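Lunent Hard Table Oil, the starter kit, reviewed after a long spell of family dinners
By Hongjun Yuan
September 16, 2026

I should say at the start that I am not a furniture person. I like wood, I like sitting at it, and until last winter my whole idea of looking after a table was a damp cloth and a coaster for visitors. Then my aunt moved to a flat in Xia with no dining room and passed her big kitchen table on to us, and with it came a very firm talk on the telephone about oil. I wrote most of it down on the back of an envelope, lost the envelope, and bought the Lunent kit from Andatier Hardware instead.

The kit costs £59, and when I first saw the price I put it back on the shelf and walked round the paint aisle for a bit. For your money you get a tin of oil, two grades of abrasive pad, a bundle of lint-free cloths, a pair of gloves (too big for me, fine for my husband) and a folded leaflet in very small print. It's a lovely tin, I'll give them that, with a proper lid that you can get off using the handle of a teaspoon.

We did the first coat in February with the kitchen window open and everybody in coats. The oil goes on thin and smells faintly of oranges and shed, and I didn't mind it at all, though my daughter went and ate her tea on the stairs. You rub it in along the grain, leave it to soak for a quarter of an hour, then wipe off every last bit you can. I was stingy with the wiping on one corner and it dried tacky, and I had to go back over it with the fine pad the next morning. So do wipe! Wipe until your arm complains, and then get somebody else to have a go.
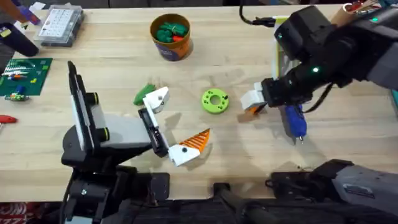 Light wood with a long, pale grain, my favourite sort of top to live with.

The leaflet wants 6 hours between coats, and I'd leave it overnight if you can manage without your table. We managed with trays. Two coats were plenty for us, and there was still a good third of the tin left, enough for the chopping board and a stool that had been looking sorry for itself.

Now, how has it lasted? Very nicely, on the whole. Water sits up in beads and wipes away, and red wine left till morning (a birthday, I won't say whose) came up with warm water and a bit of washing-up liquid. Turmeric was a sterner test. There is a small yellow patch near my son's place that has faded but hasn't gone, and I have grown rather fond of it. Hot pans still need a mat, whatever the leaflet hints.
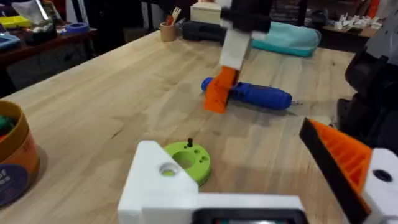

Colour was the thing I worried about most, having once turned a pine shelf the shade of a satsuma with a cheap varnish. The Lunent oil deepens wood a little, much as it looks when you've just wiped it with a wet cloth, and then it settles back over a week or so. If your table is made of long pale planks with darker knots here and there, as this one is, try some on the underside first and let it cover a knot as well as a plain stretch. I tried only the plain part on ours and got a small surprise when the knots went a good deal darker than everything round them. I like them now, but I'd have liked some warning.

I did also try the Ladari oil, on my neighbour's recommendation, using it on a pair of bedside tables. It's cheaper and goes on more quickly, and for something that only has to put up with a lamp and a book I'd happily buy it again. On a kitchen table I think you'd be topping it up all the time. The smell hung about longer too.

My grumbles with the Lunent are the gloves, the tiny print, and the cloths, which run out halfway through the second coat. An old cotton pillowcase cut into squares did the job just as well. Do lay the oily ones out flat outdoors to dry before you bin them, as oily rags can heat up and catch fire if they're left in a heap.

Four stars from me. I shall be buying the refill tin on its own next time, and my aunt, who came for lunch and ran her hand all along the top before she'd take her coat off, has asked for the name of it.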